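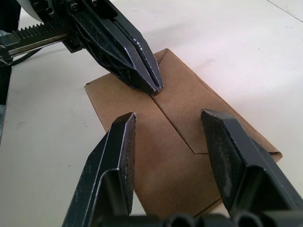 Brown cardboard box on a white tabletop

From: Mahlet Degefa
Subject: Re: Labels for the Hirkton dressing carts

Hi Ingegerd and everyone,

Thanks so much for writing this up, and sorry to be slow – we had two nurses out and I've been on the floor more than at my desk. My answers are under your questions.

Ingegerd Wallin wrote:
> We have money for new dressing carts on the surgical
> floor at Hirkton and I'm stuck between the Clillell with
> the deep drawers and the Dikberg with the tip-out bins.
> We'd need 9 of them. Does anyone use either one day in
> and day out? And how do you label the drawers so the
> night staff can find things?

We've had the Dikbergs for 3 years now and I like them, with a few grumbles. The bins are wonderful for small stuff like gauze pads, tape and saline, and you can see at a glance when something is running low. They are not so good for anything long or bulky. Our big abdominal pads got folded and stuffed in until the bins wouldn't close, and we finally moved them to the shelf at the bottom.

I used the Clillell at my old job, so take this with a grain of salt as they may have changed it. Those deep drawers hold a great deal, but everything ends up in layers and the oldest packets sink. If you go that way, please get the dividers with the first order! We waited and then had a terrible time finding ones that fit.

Do push both carts down a hallway fully loaded before you sign anything. The Dikberg pulls a bit to the left on our older flooring, and ask about the brakes too, which on ours are stiff enough that the shorter nurses use their heel. Our quote last time had a line for about $2000 in delivery and setup that we hadn't planned on, so read all the way to the bottom.

As for labels, we tried colors first and it was a mess, with one green meaning two different things depending on who you asked. Now we go by plain words in big black type, the name people say out loud and then the stock number in small print underneath. Our list runs to 119 items and lives in a sleeve on the side of each cart. We used the Hailu label holders, the clip-on kind, and they stand up to the wipes much better than stickers did – the stickers went gummy by June.

I'm happy to send you our list if it would save you some typing. It's set up for our floor, so you'd want to take out the ostomy section, and I know there's a typo in the row for foam dressings that I keep meaning to fix. Call me any afternoon after 3 if talking is easier.

Warmly,
Mahlet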